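4.2 Was mit den Händen passiert, wenn die Hände zu Daten werden

Bevor ich zu den Interviews komme, muss ich kurz sagen, wie so eine Schicht bei Kistska abläuft, sonst versteht man die Zitate nicht. (Ich habe beim ersten Entwurf genau diesen Teil weggelassen, und Griet Wouters hat mir das Manuskript mit einem einzigen großen Fragezeichen zurückgegeben.) Die Beschäftigten, die früher Ware von Hand sortiert und umgepackt haben, arbeiten inzwischen einen Teil ihrer Zeit mit dem Handgreifer. Sie führen ihn selbst, nehmen damit Gegenstände auf, stellen sie wieder ab, und die Bewegungen werden mitgeschrieben. Später soll ein Arm das allein können. Im Betrieb heißt das schlicht »vormachen«, und ich bleibe hier bei dem Wort, auch wenn in Kapitel 2 noch von Demonstrationsdaten die Rede war.

Ich habe acht Beschäftigte befragt, jede und jeden zweimal, und bin dazwischen mitgelaufen, so oft man mich ließ. Mein Eindruck nach dem ersten Vormittag war, ehrlich gesagt, dass das ein gemütlicher Job sein muss: ein Tisch, ein paar Sachen darauf, zugreifen, loslassen. Dann durfte ich selbst ran! Nach zehn Griffen hatte ich einen steifen Unterarm und einen gewaltigen Respekt vor Shiuli Akanda, die das am selben Tag noch 50-mal gemacht hat und dabei mit mir über ihren Garten sprach.

Das Gerät ist groß. Wer es von der Seite der Hand aus sieht, hat vor allem graues Gehäuse vor sich und vorne zwei Backen, die im Vergleich dazu fast zierlich wirken. Abbildung 1 zeigt das recht gut, mit einem glatten, runden Gegenstand fest dazwischen. Dazu kommt bei manchen noch das Kopfgerät über dem Ohr, im Bild links an der Person im weißen Hemd. Über das Gewicht hat sich in den Interviews kaum jemand beschwert, über das Gefühl an den Fingern dagegen alle. Man spürt den Gegenstand ja nicht mehr. »Ich sehe, dass ich ihn habe, aber ich weiß es nicht«, sagte Afshin Rostami, und diesen Satz habe ich seitdem vermutlich jedem erzählt, der mir zuhören wollte.
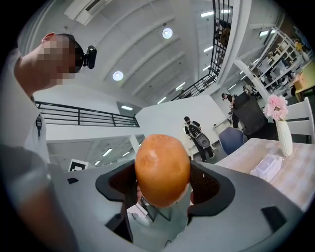
4.3 Langsamer werden als Qualifikation

Was sich für die Leute geändert hat, ist zunächst einmal das Tempo. In der alten Sortierung galt als gut, wer schnell war, und das wussten alle voneinander, auch ohne Liste an der Wand. Beim Vormachen gilt als gut, wer gleichmäßig ist. Eine Bewegung mit einem kleinen Schlenker darin, wie geübte Hände sie ständig machen, wird in der Auswertung gern verworfen. Rostami hatte vorher viele Jahre gepackt und bekam in der ersten Woche mehr Durchgänge zurück als der Kollege, der frisch eingestellt war. Das hat ihn geärgert, und zwar gründlich. Er erzählte es mir im ersten Interview und dann im zweiten gleich noch einmal, mit denselben Worten.

Ich finde das theoretisch ziemlich spannend, weil es quer zu der üblichen Erzählung liegt, nach der das Erfahrungswissen der Beschäftigten in die Maschine »abfließt«. Bei Kistska fließt erst einmal eine bereinigte Fassung. Die Kniffe, auf die jemand wie Rostami stolz ist (den Karton mit dem Handballen mitnehmen, zwei Teile gleichzeitig greifen), lassen sich mit zwei Backen gar nicht ausführen. Sie bleiben also, wo sie waren, bei ihm nämlich, und verlieren trotzdem an Wert. Evelien Hendriks von der Arbeitsvorbereitung sah das im Gespräch deutlich nüchterner und meinte, jede neue Packlinie habe früher auch schon Kniffe überflüssig gemacht. Da hat sie recht, ich würde nur ergänzen, dass man an der Packlinie nicht aufgefordert war, der Nachfolgerin das Packen beizubringen.

Zweitens hat sich geändert, wer zuschaut. In der Sortierung stand man Rücken an Rücken. Jetzt ist der Raum offen und hell, es gibt eine Galerie mit Schreibtischen hinter dem Geländer, und unten wird vorgemacht. Ich hatte fest damit gerechnet, dass genau dieser Blick von oben in den Interviews zum Thema wird, mein Leitfaden hatte dafür sogar einen eigenen Block. Es kam fast nichts! Sechs der acht Befragten zuckten bei der Frage mit den Schultern. Dafür redeten sie ausführlich über die Aufzeichnung selbst, also über die Frage, was auf der Kopfkamera landet, wenn man sich zur Kollegin umdreht oder kurz aufs Telefon schaut. Akanda hat sich angewöhnt, beim Reden auf den Tisch zu gucken, auch in der Pause, wenn gar nichts mehr läuft. Gemerkt hat sie es erst am Sonntag beim Essen mit ihrer Familie, als ihre Tochter fragte, ob sie böse sei.

Bemerkenswert fand ich auch, wie eng alles beieinanderliegt. Vormachen, Geräte tragen, am Rechner sitzen, herumstehen und etwas besprechen, das spielt sich in Rufweite ab, und die Übergänge sind fließend. In den Organigrammen, die mir der Dienstleister Altance zur Verfügung gestellt hat, sind das getrennte Bereiche mit getrennten Leitungen. Im Raum selbst (Abbildung 2) muss man schon wissen, wer wohin gehört.

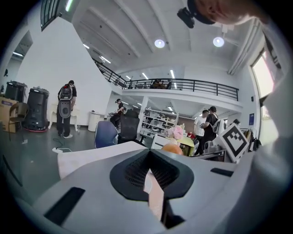

Abb. 2: Blick über den Handgreifer in den Arbeitsraum. Rechts die Tafel mit dem Marker, hinten die Galerie mit besetzten Schreibtischen.

Für die Beschäftigten hat diese Nähe eine sehr praktische Seite. Wenn ein Durchgang verworfen wird, kann man hingehen und fragen, warum. Rostami hat das irgendwann getan, ist danach öfter hingegangen und sitzt inzwischen an einem Nachmittag in der Woche selbst mit in der Auswertung. Auf dem Papier ist das keine Beförderung und im Lohn auch nicht, was Wouters in ihrem Kommentar zu diesem Abschnitt zweimal unterstrichen hat. Er selbst sprach davon trotzdem als von seiner neuen Stelle. Ich habe lange überlegt, ob ich das als Aufwertung codieren soll, und mich am Ende für die Restkategorie entschieden, womit ich bis heute nicht ganz glücklich bin.

Bleibt die Frage, die man mir auf jeder Tagung stellt: Haben die Leute Angst, sich selbst abzuschaffen? Gefragt habe ich natürlich danach, und die Antworten gehen weit auseinander. Zwei Befragte rechnen fest damit, in ein paar Jahren woanders zu arbeiten. Eine hält das ganze Vorhaben für aussichtslos und macht gern mit, solange es bezahlt wird. Die übrigen fünf verschoben die Frage, meist mit einem Verweis auf Suder, den Vorgänger des jetzigen Systems, der im Januar abgebaut wurde und von dem es seinerzeit auch geheißen hatte, er werde die Nachtschicht übernehmen. Suder kommt in den Transkripten so oft vor, dass ich ihm einen eigenen Code geben musste. Auf diese Vorgeschichte gehe ich in Abschnitt 4.4 ein, zusammen mit dem Material vom zweiten Standort Verhoeven, wo die Reihenfolge umgekehrt war und die Arme schon standen, als die ersten Beschäftigten mit dem Vormachen anfingen.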